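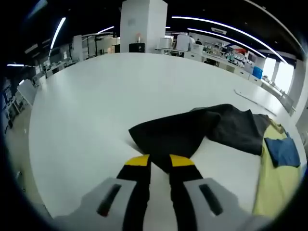 大白桌上的黑布、炭灰布、浅黄色衣服和叠好的蓝布。2020年9月10日。

# Kidstead 旧衣翻新：桌上的颜色

终于把这一页整理出来了！Kidstead 做的事情说起来很简单：把穿不下、穿旧了、或者在柜子底下压了好几年的衣服收来，拆开，熨平，再拼成小孩子用得上的东西，比如围兜、午睡垫、小书包、画画时穿的罩衣。做起来嘛，大半时间都花在桌子边上，翻布、叠布、把布摊开又收起来。我自己最喜欢的恰恰是这一段。缝纫机一响，事情就差不多定了，而布还散在桌上的时候什么都有可能。

所以这一页主要写布，写颜色怎么放在一起，也写我们平时怎么摊、怎么叠、怎么挑。想看成品的朋友请等下一页，Tomomi Ueda 还在给那几件罩衣锁边，她锁边很慢，锁得非常漂亮。

## 黑和炭灰

先说深色。很多人送旧衣来的时候都会道歉，说“不好意思，全是黑的灰的，小孩子用不上吧”。用得上！深色布是我们最缺的。做书包底、做膝盖补丁、做画画罩衣的袖口，全靠它们。浅色袖口蘸一次颜料就完了，黑色袖口可以一直蘸下去。

黑色和炭灰挨在一起特别好看，这一点我以前完全没发现。单独看炭灰，会觉得它就是洗旧了的黑；旁边真的放一块黑布，炭灰马上就软下来，有点像铅笔涂出来的那种颜色，褶子里更深，鼓起来的地方发浅。Urmila Dixit 有个习惯，深色布一定先揉一下再看，摊得平平的她反而不看。我问过她为什么，她说平的布谁都差不多，皱起来才看得出脾气。我后来也这么看，真的上瘾。

拎布的时候从边上捏起一小角就够了。捏的地方小，布自己会垂下来，厚的会鼓出一个软软的包，薄的会塌下去贴着桌面。一大把抓起来什么都看不出，还会把底下那几层一起带走，刚叠好的全乱了。

深色布最大的毛病是粘毛。我们试过好几种滚筒，最后还是用最笨的办法：一块微湿的海绵，顺着一个方向擦，擦完晾一会儿。千万别来回擦，来回擦等于给毛换个位置。

## 黄

黄色我要多写几句，我太喜欢黄色了。

我说的黄是很浅的那种，有的时候偏奶油，有的时候又带一点绿，看你旁边放什么。同一块布早上看和下午看都能看成两种。我们为了给这种颜色起名字吵过一阵，Nestor Lagman 坚持叫“柚子皮里面”，Manju Goel 说柚子皮里面明明是白的，应该叫“豆芽”。现在登记簿上写的是“浅黄”，后面有人用铅笔补了两个字：豆芽。我不说是谁。

浅黄适合做大面。午睡垫的正面、被套的中间那一大块，都可以交给它。它不抢，放在那里整张桌子都亮一点，别的颜色搁上去也立刻清楚了。我们挑配色的时候常常先铺一块浅黄打底，然后一样一样往上放：蓝的、灰的、条纹的，有时候放一块红的，看一眼又赶紧拿走。

旧衣服里的浅黄通常不太均匀，领口和腋下会深一些。裁的时候避开就行，避不开的话就让它去做里子。也可以用拼布盖住，盖一块深色的小方块上去，常常比原来还有意思。去年那床“小池塘”午睡垫，角上那几片深灰就是这么来的，看过的人都说配得妙，Soudabeh Ebrahimi 每次听到都很高兴地接受表扬，补丁是她贴的嘛。

## 蓝

蓝色的旧布里，最受欢迎的永远是牛仔和像牛仔的那一类。硬挺，耐磨，颜色又自带深浅，缝成小书包的口袋，塞多少蜡笔都撑得住。

要夸一下毛边。刚开始的时候我们把毛边一律剪掉，剪得整整齐齐，后来 Soudabeh 做了一个没剪的，小朋友抱着那个包不停地摸边上的须须，怎么都不放手。从那以后毛边就留着了！当然不能任它一直散下去，离边一指宽的地方要走一道线，线以外随便它毛，线以内稳稳当当。洗过几次以后毛边会卷起来，更软更蓬，比新的时候还可爱。

蓝布叠成长方形放最省地方，也最容易看出它能裁多大。我们裁书包口袋的纸样是 99 号，登记簿里被翻得最旧的就是那一页。把叠好的布往纸样上一压，四边都盖得住，就算数；盖不住的去做提手，或者做小兔子的耳朵。

牛仔一类的布第一次下水一定要单独洗。我知道大家都知道，我也知道，可我还是让一整盆白里子变成了淡蓝里子。那批里子后来用在几个围兜上，淡淡的，像阴天，很多人来问在哪里买的布……只能说有的颜色是求不来的。

## 放在一起

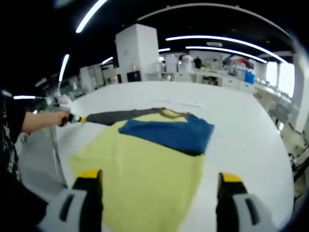 两三个颜色定下来以后，剩下的就是挪。深灰的一条往左拉一点，蓝的往上推一点，让浅黄多露出来一块，退后一步，再看。这一步我们从来不着急，有时候一个人扶着一头，另一个人去动别的，嘴里一直念“再过去一点，再过去一点，好，停”，停下来以后大家一起沉默，然后一定会有人说“要不还是刚才那样”。

我最推荐的就是浅黄、蓝、深灰这一组。三个颜色都不吵，但是放在白桌子上非常精神！浅黄给光，蓝给一点凉意，深灰负责收边。要是觉得太素，可以在接缝的地方走一道橘红色的线，只走一道，远看几乎没有，近看整块布都活了。Tomomi 给这个配法起名叫 Imano，我们问她是什么意思，她说没有意思，念起来顺口。现在大家都这么叫了，“今天做 Imano 吗？”“做，深灰不够了，去找找。”

还有几组也很好，顺手记在这里：

- 黑、浅黄、一点点白。适合小书包，底用黑的，身子用浅黄，白的只放在拉链两侧。第一眼像蜜蜂，小孩子都喜欢。
- 炭灰配炭灰。两块旧得不一样的炭灰拼在一起，做大人的针线包。Manju 做了一个自己用，我眼红到现在。
- 蓝底，上面斜着走一条深灰。斜条千万不要裁得太宽，窄一点，才有那种轻轻划过去的感觉。
- 浅黄和褪色的粉。听起来甜得过头，洗旧了的粉就完全没有这个问题，像晒过的贴纸。做围兜特别好。
- 墨绿、炭灰、毛边牛仔。Nestor 的最爱，他说像下雨天的公园。我觉得有点沉，可是做出来的午睡垫是第一个被领走的，我认输。

## 布条

单独讲讲布条，我觉得布条是整张桌子上最被低估的东西。裁完大块，旁边总会剩下长长窄窄的一条，扔了可惜，留着又老是缠在一起。我们现在的做法是按深浅卷成小卷，深灰归深灰，蓝归蓝，卷好了用一小截线绕两圈，放进门边那个标着 518 的抽屉里。518 是柜子原来就有的编号，谁也不知道从前装什么，反正现在说“五一八”，大家都知道是去拿布条。

布条能做的事情太多了：包边、提手、罩衣后面的系带、玩偶的围巾，编成三股还可以做杯垫。拉布条的时候两头都要有人拿着，斜着轻轻绷一下，看它往哪边扭。直着裁的布条绷起来是平的，斜着裁的会微微转一下身，像要跟你说话似的。包圆角要用会转身的那种，包直边用老实的那种，弄反了就会一路起皱，怎么熨都不服。

Gunditz 那边寄来过一大包布条，颜色好得不得了，里面有一种发紫的深灰，我们一直省着用，省到现在只剩一小卷。Kaushik 的朋友们听说了，又送来一袋蓝的。谢谢你们！袋子里还夹了一张手写的洗涤说明，字迹工整得让我们惭愧，已经贴在水池边上了。

## 桌子和光

再夸一夸大白桌。以前我们在一张深色木桌上挑布，所有的浅黄看起来都发脏，所有的蓝看起来都发黑，拼完拿到外面一看，咦，怎么是另一床垫子。换成白色台面以后，颜色一下子就诚实了。哑光的尤其好，不反光，眼睛不累，黑布放上去连褶子里的影子都看得清。

桌子大也有大的好处。午睡垫的纸样长 100 厘米，铺开以后四周还有地方放剪刀、放粉笔、放没想好要不要用的那一堆。那一堆很重要！每次最好的配色都是从“没想好”里面冒出来的。要是一上来就把桌子收得干干净净，只留选好的几块，十有八九会做得规规矩矩，挑不出错，也没什么惊喜。

光线的话，上午最好。下午太阳斜进来，浅黄会变得非常美，美得不可信，千万不要在那个时候做决定。我做过，后来那床垫子怎么看都差一口气。Urmila 现在立了规矩，下午只许熨布、拆线、卷布条，配色一律留到第二天上午。大家嘴上抱怨，心里都服气。

## 叠布的小办法

常有人来问我们怎么叠，写在这里，方便大家在家也试试看。

1. 先抖一下，把口袋里的东西抖出来。纸巾、糖纸、硬币，什么都见过，有一回是一颗乳牙，已经还给家长了。
2. 扣子和拉链先拆。拆下来的放玻璃罐，罐子满了非常好看，摇起来声音也好听。
3. 摊平，用手掌从中间往外抹。
4. 对折，再对折，折成差不多一本画册那么大。边不齐没关系，毛边朝外，下次一眼就能认出来。
5. 深色放左，浅色放右，拿不准的放中间。
6. 薄的、滑的不要硬叠，松松地卷。叠过的印子很难熨掉。

衣服整件留着的时候，先别急着剪袖子。我们吃过亏，剪下来才发现袖子连着身子那一整片刚好够做一件小罩衣的后背。现在都是先整件铺在桌上放一放，在它上面比别的颜色，比够了再动剪刀。

## 接下来

接下来要做的是一批小书包和几件罩衣，配色基本上就从上面这几组里挑。深灰和炭灰还是缺，柜子里有旧 T 恤、旧裤子、旧床单的，请尽管拿来，洗干净就行，破的也要，掉色的也要（掉色的尤其要！）。唯一不太好用的是弹力特别大的运动裤，缝纫机不喜欢，我们也拿它没办法。

九月里上午都有人在桌边，想来摸摸布、试试配色的，直接来就好，不用会缝纫。带孩子来也欢迎，矮凳子有好几张。小朋友挑颜色又快又准，上回有个小姑娘，大人们对着一堆蓝布纠结了半天，她走过来把一块豆芽黄往上一放，说“好了”，然后就去玩扣子罐了。那一床我们一针都没改她的。

成品页等 Tomomi 锁完边就放上来，她说还差两只袖子。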